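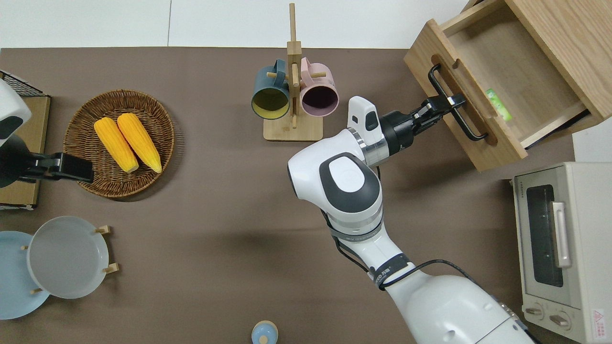 Collection for the kitchen task set closed in February at 2,242 accepted demonstrations. The drawer subset accounts for 403 of these, three over the target of 400. Each one starts from a fresh layout, and the operator works the arm by its black handle grasp, with the gripper closed on the bar mounted across the slot in the drawer front. Marwan Fakhoury rejects any episode where the grasp slips and is retried, so the policy sees clean pulls only. Labels are written in Kodetti and checked by Zorica Berisha before export.

The corn, plates and mugs stay on the table for every drawer episode as distractors. Their positions are changed between batches. Gripper state is logged with each camera stream, and episodes with dropped samples are removed at export.
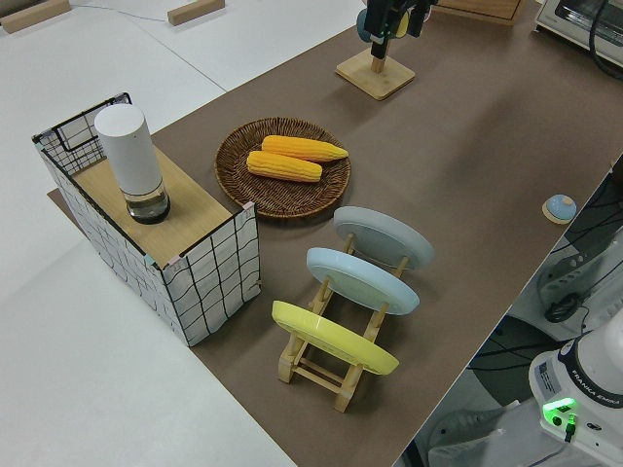 Side view of the table, with the plate rack and corn tray in place.

Training on the full set starts Sunday. Questions on the label format go to Tyyne Niskanen.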